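Recording two-arm demonstrations for the can shelf task
Stekent bench notes, bimanual teleoperation
Last revised 2019-05-29 by Booker Kowalczyk

Before you start

You need a station with both follower arms powered, the leader pair connected, and an account on the Trilorel recorder. Basic joint calibration is covered on its own page and is not repeated. If the recorder shows a calibration warning for either arm, stop and do that first. Small offsets at the wrist turn into large ones at the fingertips, and you will compensate for them by hand without noticing. The policy then learns your compensation.

Plan on up to 30 minutes for setup the first time. After that it goes quickly.

1. Set the workspace

Place the stand so that it divides the table between the two arms. Each arm should be able to reach the top without passing through the other arm's side. Check this by driving each gripper to the nearest and farthest corners of the top before any objects go out. If an elbow reaches its limit, move the stand, then check both arms again.

Put the cans out by hand. Use both sides of the table and vary the spacing. Leave at least one gripper width between most of them, but let a few sit closer than that. Do not line them up. In the first Cutisen set, 19 episodes had to be dropped for starting from nearly identical layouts.

Turn the labels to different headings as well. A can that always faces the same camera gives the network a shortcut you don't want.

2. Check the views

Open all camera feeds in the recorder. The low view should take in the top of the stand and the grippers above it. The high view should take in the whole tabletop and both bases. Lock exposure and white balance once the room lights are on. Auto exposure will shift whenever a black arm crosses the view. 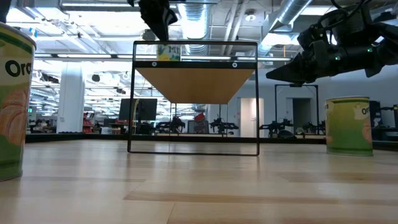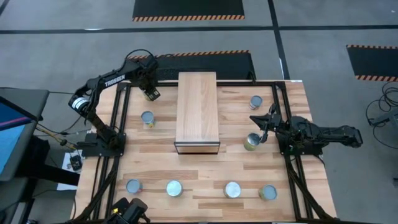

Grocery items and the two arms at the station, low view first, then high view.

3. Home the arms and match the leaders

Press Home in the recorder and wait for both arms to settle. Move the leader arms to the same pose before you engage. The software ramps the followers to the leader position over two seconds, but a large mismatch still produces a fast swing – keep hands off the table while engaging.

Engage the left arm, then the right. Open and close each gripper once. The recorded opening should return to the same value both times.

4. Record an episode

Start the recording with both grippers open and clear of all objects. Hold still for one second.

Approach from above when the neighbors are close. Use a side approach for a can standing by itself. Either is fine, and the set should contain both. Close until the can is held, then stop squeezing. Overclosing heats the finger motor and shows up in the data as a gripper command far below the measured position.

Lift straight up until the can clears everything around it, then translate. Lower it onto the top of the stand, open, and back away along the same line you came in on. Move at a steady pace. Long pauses are worse than slow motion, as the policy will learn to pause too.

Keep one arm still while the other is above the stand. Alternate which arm goes first between episodes. Cartons follow the same procedure, except that you should grip across the narrow faces.

Finish with both arms back near home and hold for one second before you stop the recording.

5. Mistakes

A missed grasp followed by a clean second try is useful. Keep it and tag it "recovery". Discard the episode if a can falls off the table, if the arms touch, or if you reached in with a hand at any point.

6. Review and upload

Play back each episode at double speed. Look for dropped images, a frozen joint trace, or a gripper signal that lags the video. Czesław Laskowska's script on the Oyelaran server checks the timestamps and lists anything out of tolerance. Run it before uploading.

The current set holds 398 accepted episodes, 69 of them tagged "recovery". Add new ones under your own operator ID, and write the station number in the notes field.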